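Workshop notebook

06/01/2019
Posted by Áine Gallagher

Search this notebook Go Advanced

Sorting table, second version

Sunday, so the building is quiet and I can write this entry slowly. Please correct my English if you copy something from here into the handout.

First, where we stopped. In November we had the sorting table with six plastic trays in a row, and every tray had a printed card standing behind it. It did not work well. The cards fell over each time when somebody leaned on the table, and the trays were so shallow that a round thing rolled out again. Also six groups is too many. People stood in front of the table and asked what is the difference between "kitchen" and "household", and I had no good answer. I have still no good answer.

So I decided for two groups only, fruits and office things. A toy apple is never an office thing. It sounds very simple, but I want first that the table itself is good, and only then I will make the groups more difficult.

The baskets. I compared two kinds before Christmas. The Dal Bello ones are beautiful but they have handles, and the handles catch the sleeve. The Olus ones are woven wicker, rectangular, with a rim that opens a little to the outside. I took these. I paid 48 for the set, delivery was included, and the receipt is in the blue folder. One had a sharp end of wicker sticking out at the bottom corner. I cut it with the small pliers and rubbed it with sandpaper, grain 200. If you find another sharp end, do the same, please do not pull it, because then the weave opens.

The labels. No more cards. I write the group name directly on the table top in thin black pen, below the basket, small letters. I tested the pen first on the underside of the table and it came off with spirit and a cloth after 90 minutes. After one night it was harder to remove but it was possible. My handwriting is not elegant. Tavlow offered to cut letters from vinyl, and I said maybe later, when we are sure about the words. I am also not sure if it should be "fruit" or "fruits" on the table. The dictionary gives both. I leave "fruits" for now, it matches better with a basket where there can be more than one kind. 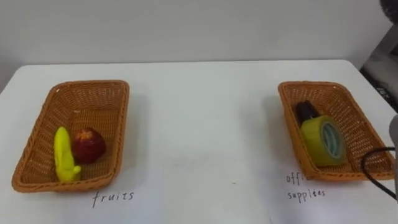
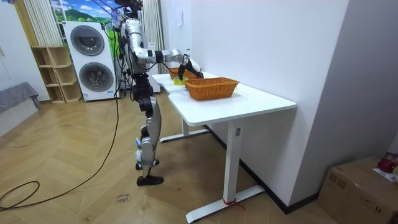 About the distance between the baskets. My first idea was to put them side by side in the middle, so that everything is near to the hand. But then the things which are not yet sorted have no place, they are pushed to the front edge and finally they are on the floor. With a wide free part between the two baskets, the unsorted things can lie there and each one has a clear way to go, left or right. I prefer this very much. The disadvantage is that a short person must walk one step. I think one step is acceptable.

The direction of the baskets I changed also. With the long side parallel to the front edge they take too much width. With the long side going from front to back they leave more table free, and it is easier to reach the near end than the far end, so the near end fills first. I would like to know if this is a problem when we have more things. A solution could be to turn the basket when it is half full. Or to tell people to begin at the back, but in my experience people do not begin at the back.

White table and white wall together: I was afraid that it would look like a hospital. In fact the orange-brown of the wicker is enough colour for me, and a red or yellow toy fruit is easy to find on the white. A white paper or a white eraser is less easy. For the office group I will choose things with colour.

Cleaning. The table top shows everything, also the pencil marks from when I measured. Soft soap only. The Dritell cleaner in the cupboard (number 662 on our list) removes the labels immediately, I tried it on a corner. So use it only when we want the labels to be gone. The baskets must not be washed, just turn them over and knock on the bottom, outside, not above the sink. The small pieces of wicker block the drain, as we know already.

Storage. The two baskets fit one inside the other if you take the things out before. The toy fruits go in the cotton bag, and the office things in the flat box on the second shelf. I ask everybody not to leave fruits in the basket over night with other things on top. The paint on the toys is not very strong, and I have seen already small marks from the stapler we used in autumn.

To do:

- Decide if the label for the office basket stays "office supplies", or changes to "office things" or "stationery". I think stationery is difficult to spell for the younger groups.
- Ask Tavlow about the price for vinyl letters, only small ones.
- Buy felt for under the baskets, they slide a bit when you drop something heavy in.
- Mark with pencil where each basket stands, so that we can put them back in the same place.
- Check the height of the table with the school group. For me it is comfortable, but I am tall.
- Look for a third basket of the same size, in case we go back to three groups.

The felt I can bring myself, I have a piece at home, green.

Á.G.

Contact | Copyright workshop notebook, all entries | Back to top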